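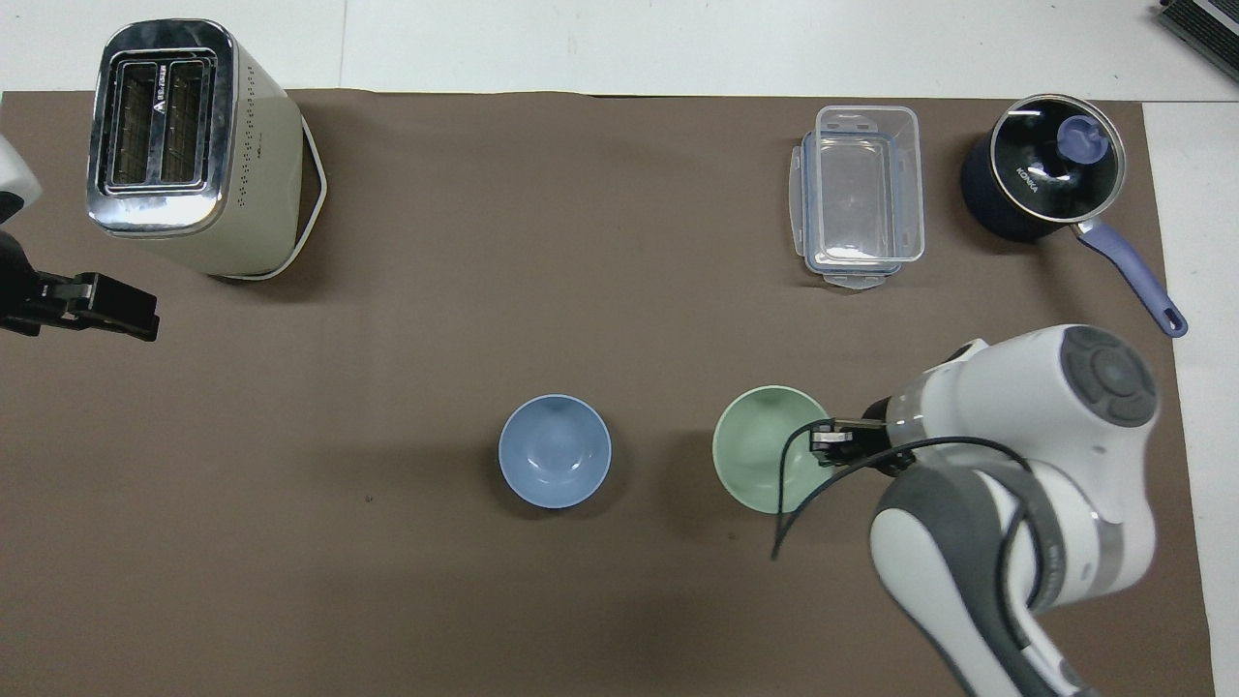

The open day at Hadeo's workshop in Jilville started at ten in the morning, and by half past there was a line to the parking lot. The company sets up two-armed robots for kitchen and tabletop work. Most of what it does happens behind a locked door, and twice a year the door is opened.

The engineer who runs the demonstration agreed to talk between sessions, on the condition that we leave names out of it. "Put down that it was the person with the clipboard," the engineer said. "Everyone who came will know."

Visitors tend to ask first about the kitchen things. A toaster, a saucepan with its lid on, a clear food container and a couple of bowls are spread out over a brown mat, with plenty of bare mat between them. The engineer said the spacing is on purpose at this stage.

"If you crowd the table, you find out a lot of things at the same time and you can't tell them apart. We start wide. Later in the year we push everything closer together."

The bowls get the most attention from the arms. One is pale blue, the other pale green, and they are about the same size. A person picks up a bowl without thinking about it, but a gripper with two fingers has to choose a place on the rim, come down at a usable angle and close without tipping the thing over.

"We spent most of the spring on rims," the engineer said. "I used to think the saucepan would be the hard one. It has a long handle, and a long handle is a gift. You have something to hold. A bowl is the same all the way around, so you would think any spot is fine, but the arm can't reach every spot equally well. It has to pick one and stick with it."

The glass lid is another matter. Overhead light reflects in it, and the engineer said reflections have been a problem from the beginning. Clear plastic is, too, for a different reason: the mat shows through the sides of the container. A previous version of the software would sometimes plan a path straight through one of its walls.

"It didn't break anything. It pushed the box along the table, very slowly. People thought that was what it was supposed to do."

The records from the last round of trials were pinned up by the door for anyone to read. Hadeo ran 300 pick-and-place attempts with kitchen items, and 242 of them ended with the item where it was meant to be. Of the rest, 29 were stopped by hand. The engineer did not want to make too much of the total.

"It's a fair number for the table as we set it up. If I put a dish towel in there, it would be a different number. One man this morning asked whether it could do his dishes, and I told him no. I would like people to leave with the right idea of it."

Abbasi, the firm in Kullivville that builds Hadeo's work tables, had sent two people to watch how the height was working out. The present tables are slightly lower than the last ones. The engineer asked for the change after noticing that the arms were folding up too tightly when they reached for things close to their own bases.

Cables were also on the list. A cable that hangs from a wrist can drag over whatever is below it, and several visitors asked why it isn't just tucked away.

"Because the wrist turns," the engineer said. "You need slack. Too little and you wear out the connector, too much and it lies on your bowl. We have tried clips, sleeves and a spring thing that I won't go into. I'd say we're halfway there."

Children were let in with an adult and asked to stay behind the tape on the floor. They mostly wanted the arms to go faster. The speed is held down on open days, though the engineer said it is not very much higher the rest of the time.

Asked what an ordinary day looks like, the engineer described a good deal of moving objects a few inches and starting over. Someone sets the table, the arms run, someone writes down the result. Then the toaster goes on the other side, or the bowls trade places, and it is done again. The toaster is there mainly to be avoided for now. It is tall compared to the bowls, and it has a cord, and the arms have to learn to go past both.

"I know it looks dull. My family came last year and they left after ten minutes to get lunch. But I like it. You change one thing and you see what it does."

The workshop had counted 208 visitors when the door closed at four. The next open day is planned for October — same building, side entrance, and parking behind the tire shop. Groups from schools are asked to call ahead so that they can be given a session of their own in the morning.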